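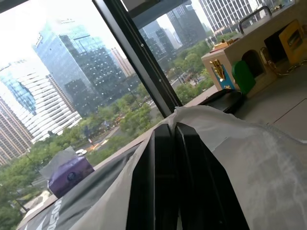 Film plastique translucide sur une surface grise.

Programme Nyamweya - état d'avancement, décembre

Au cours de la période, 929 ménages ont été raccordés au réseau d'eau de Kondura, dans 11 quartiers. Les travaux de Nonetti accusent deux semaines de retard - la livraison des vannes par Rusport ayant été différée. Sept bornes-fontaines restent à réceptionner. Le solde de la deuxième tranche sera appelé après contrôle des ouvrages.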